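Home | Docs | Downloads | Forum | Release notes
Gordale Planner Manual > Part 2: Simulation > Section 4

Section 4. Setting Up a Pick Task in the Simulated Cell

Last revised Apr 12, 2019. Maintainer: Jocelyn Gill.

This section covers loading the tray cell, checking the planning scene, defining a grasp, and running the pick in Tedari, the simulator supplied with the planner. It assumes that the planner is installed and that the Plilik motion server starts without errors. Hardware connection is covered in Part 3.

4.1 Load the cell

1. Start the motion server. Wait for the status line to read READY.
2. Start Tedari and open the workspace named tray_cell.
3. In the Scene panel, select Reset to Home. All joints move to their stored home values.
4. Select Overview in the camera list. Confirm that the arm is on its mounting plate and that the black tray and the blue plate are both present near the front of the table.
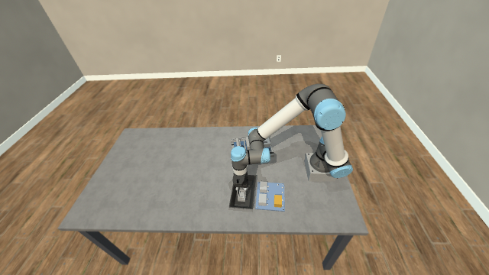 5. Open the Frames panel and turn on the world, base and tool frames. The tool Z axis must point down at the table. If it points up, the tool file was saved with the old convention. Reload it with the Flip Z option set.
6. Save the workspace under a new name before making changes. The supplied file is overwritten on update.

Note: The walls and floor are display geometry only. They are not passed to the collision checker. To plan against a wall, add it as a box in the Obstacles panel.

4.2 Check the planning scene

The simulator and the planner keep separate copies of the scene. The planner copy is refreshed on request and does not follow edits made in Tedari.

1. In the planner window, select Sync Scene.
2. Compare the object list with the Scene panel. The tray, the part in the tray, the blue plate and the blocks on it must each have an entry.
3. Set the collision margin for the blocks. The default is 4 mm. A smaller value allows tighter approaches but increases the number of rejected paths at run time.
4. Run Self Test. The test samples random joint positions and reports any pair of objects that is always in contact. A part resting in its tray is reported as a permanent contact – add the pair to the Allowed list.

Caution: Do not add the gripper and the tray to the Allowed list. The planner will then accept paths that pass the fingers through the tray walls.

4.3 Define the approach and grasp

1. Select the part in the tray as the target.
2. Set Approach Direction to Tool Z.
3. Set the pregrasp distance. The tool stops at this height with the fingers open before the final straight-line move.
4. Select Preview and step to the pregrasp waypoint. Check that the gripper is vertical over the tray. 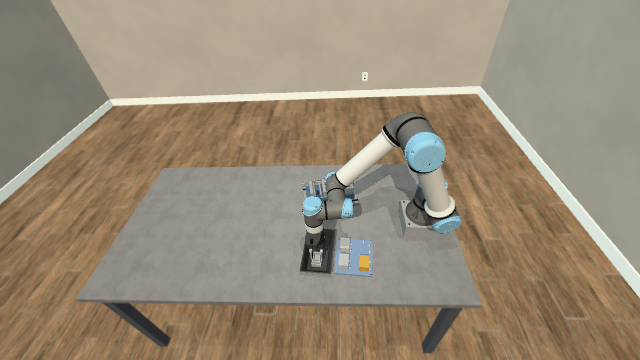
Figure 4-2. Gripper pointing straight down over the tray, with the blue plate to the right of the tray.

5. Check the elbow setting. Two solutions are usually available for this pose. Select Elbow Up to keep the forearm clear of the table.
6. Select Plan. Planning normally takes roughly 2 seconds. If it fails, increase the pregrasp distance and repeat.

Note: The Babaei grasp sampler can be used in place of a fixed grasp. It needs a closed mesh for the target. Meshes with open recesses must be repaired first or the sampler returns an empty list.

4.4 Run the pick and inspect the result

1. Set the simulation speed to 1.0 and select Execute.
2. Pause at the lift waypoint and switch to the Close camera.
3. Confirm that the part is between the fingers and that its underside is clear of the tray.
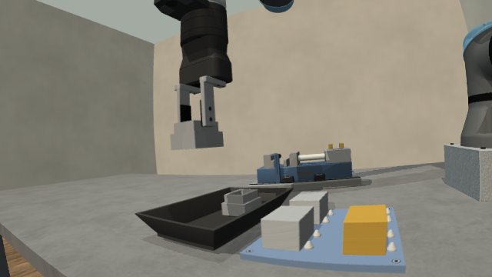

4. Open the Attached Objects list. The held part must appear under the tool frame. If it is still listed under world, the attach event was not received, and the planner will treat the part as a fixed obstacle on the next move.
5. Check the clearance readout for the held part against the blocks and the pegs on the blue plate. The readout uses the mesh of the part only when Attached Geometry is on.
6. Resume, or select Abort to return the scene to its last saved state.

Caution: Abort resets the simulator only. Run Sync Scene again before planning.

Previous: Section 3 | Next: Section 5 | 2,559 views | Shares: 4

Comments (2)

tmk_cells: Step 4 in 4.2 fixed my permanent contact error. The message in the log gives object IDs and no names, so it took a while to find the pair.

r.odell: Does Flip Z also change the saved grasps? Mine were all upside down after the reload and I had to enter them again.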